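August 2018, Tuesday, Drinby workshop

Long day on the training balls and I want to get it down before I forget which panel did what. Yi-an was in from ten, Soo-ah came over from the Kemska pitches after lunch with the bag of under-nines balls that the coaches keep grumbling about. They say the balls "go dead" by spring. I've been saying for months that it's the valves, and I may have to eat that, because the first two she handed me had perfectly good valves and were still losing air overnight.

So we did it properly this time. Pumped every ball to the same pressure on the Fendo gauge (the old one reads high, please stop using it, I've put tape over the dial), wrote the number on masking tape, and left them on the rack. Then Yi-an weighed them all dry. The worst one came in at 376 grams before we did anything to it, and that's a size 4, so it's fine. What bothered me more was the bounce. Dropped from the shelf bracket onto the concrete it came up well short of the new one, and it veered left every single time!

I cut that one open. The bladder has a shiny patch near the seam where it has been rubbing on a stitch knot, and the patch is thin enough to see my finger through. Same place on the second ball, a bit less worn. Both are from the March delivery, so they haven't even done a full season. 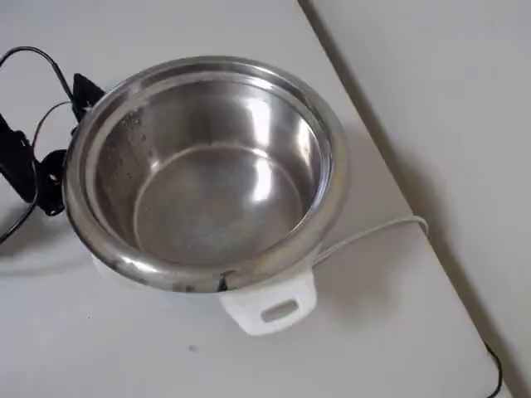 The stitch knots are my main suspect now, then. Economou's older balls have the knot tucked under a strip of lining tape and the newer ones don't — or at least the two I've opened don't. I don't want to write to them on the strength of two balls, so tomorrow I'm opening one that still holds air, which feels like a crime but there you go. Soo-ah says take the one with the green marker on it, the kids hate it anyway.

Kick rig: ran the good ball for 104 kicks before the strap slipped. I'd like to get to a few hundred without babysitting it. Yi-an thinks the strap buckle is on backwards and I think the strap is just worn out, and we argued over that for longer than it would have taken to try it both ways. Left it clamped for now. If you use the rig before I'm back, keep the speed dial at 30 or under, it starts walking across the floor above that and the cable isn't long enough.

Pressure check at going-home time: all the new ones steady, three of the old ones down already, and one so soft you could fold it. Numbers are on the tape, I'll copy them into the sheet in the morning.

To do:

- open the green marker ball, look at the knot first
- try lining tape over the knot on a spare bladder and put it on the rig
- ask Soo-ah how hard the coaches are pumping them (I have a horrible feeling it's "until it feels right")
- new strap, and try the buckle Yi-an's way so I can stop hearing about it
- needle adapters, we're down to 2 and one is bent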